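Fitting a computer-on-module to a carrier board

Applies to: Drulden compact modules on the Skirnville evaluation carrier, board revision 2 and later. Last checked 9th October.

The module and the carrier are sold separately and arrive in separate boxes. The cooling plate is also a separate part. Check the order code on the plate before you begin, as the version for the older modules has the same outline but shorter spacers.

What you need

The module, the carrier, the matching heat spreader, the thermal pad supplied with it, a small Phillips screwdriver, an earthed wrist strap and a 12 V bench supply with a current limit. A serial cable is useful for the first start.

Before fitting

Disconnect the carrier from all power, including the coin cell if one is fitted. Put on the wrist strap and clip it to the carrier's earth point. Set the input jumper to match your supply. On the Skirnville board it is next to the power socket and comes set for ATX, so for a single 12 V input it has to be moved across.

Look along both board-to-board connectors under a good light. Dust can be blown out with clean dry air. Leave the contacts alone otherwise, and don't use contact spray.
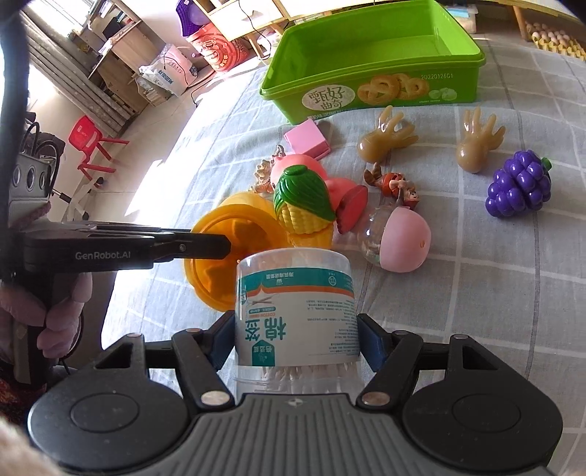

Pantelis Gavalas: On my carrier the jumper was already in the 12 V position when I opened the box, so it's worth reading the printing on the board and not going by the manual. I moved mine without looking and then spent an evening wondering why the standby light stayed off.

The printing on the board is correct for every revision. If it and the manual disagree, follow the board.

Fitting the module

1. Peel the film from one side of the thermal pad and lay it over the processor. Remove the second film and lower the heat spreader on to it.

2. Fit the short screws from the underside of the module, finger tight only. Then tighten them in diagonal order, half a turn at a time.

3. Hold the module level above the carrier with the connectors lined up. The mounting holes are offset on one side, so it will only sit properly one way round.

4. Press down evenly over the connectors until both seat. It takes more force than a memory stick does. Support the carrier from below while you press, as it will bend if it is only held up at the corners.

5. Fit the long screws through the heat spreader into the carrier standoffs.

6. Insert the memory, if your module takes it in a socket.

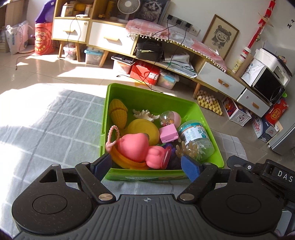 Check from the side that the gap between module and carrier is the same at both ends. If one end is higher, undo the long screws, lift the module straight up and start again from step 3. Rocking it loose from one end can damage the outer contacts.

First start

Set the current limit on the bench supply to 4 A. Connect the serial cable and open a terminal at 115200 baud, 8 data bits, no parity. Switch on. The standby light should come on at once. Press the power button and the first lines of text should follow. With new memory, the first start is slower than later ones, so allow a minute before you switch off.

If the supply goes straight into current limit, switch off and check the seating and the jumper.

If the board starts and you see code 1028 on the terminal, the module has read the carrier's configuration memory and found it blank. This is normal on a Bañez carrier, which ships without one programmed. Run the Neltemier setup tool, choose the carrier from the list, write the settings and restart.

Leave the system running at idle for 25 minutes with the heat spreader attached to its heatsink, then read the module temperature in the setup screen under Hardware Monitor. A figure that keeps climbing at idle usually means a film was left on the thermal pad.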